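Wrist camera placement, tapered fingers vs. flat pads
Grippers and End Effectors — 6 replies

jmatar
Started 14/02/2025
We're choosing between two finger sets for the Testa arm: the flat Brinberg pads and the tapered Flildale ones. Same wrist camera for both. With the flat pads I lose the contact point below 60 mm standoff. Anyone run the tapered set?

kelp_servo
Yes, since June. Visibility is better, grip is worse. The narrow tips rotate anything heavier than 700 g unless you hit the center of mass.

G. Abou Jaoude
Disagree on grip. That is a force limit problem. Raise the limit in the controller and retest before blaming the tips.

kelp_servo
Limit was already at max. The contact patch is small, so the part pivots. More force just marks the part.

pinout
What exposure are you using? Black fingers on a white table will pull auto exposure around as they close. I lock mine at 1/60 and leave it.

jmatar
Locked at 1/60 now. Tapered set mounted, nothing gripped:

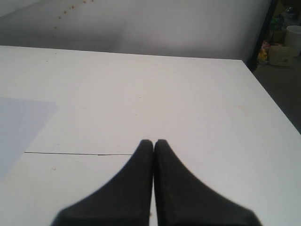
Wrist view, tapered fingers, tips nearly together.

I can see the table surface between the tips, and the far edge of the table stays in view. The bases still cover the bottom center.

G. Abou Jaoude
Tilt the camera bracket 2 degrees and see what you get back at the bottom. The Killedby bracket has slots for it.

kelp_servo
Tilting won't help much, the bases are too wide. Move the camera out 30 mm instead — and redo the hand-eye calibration afterward.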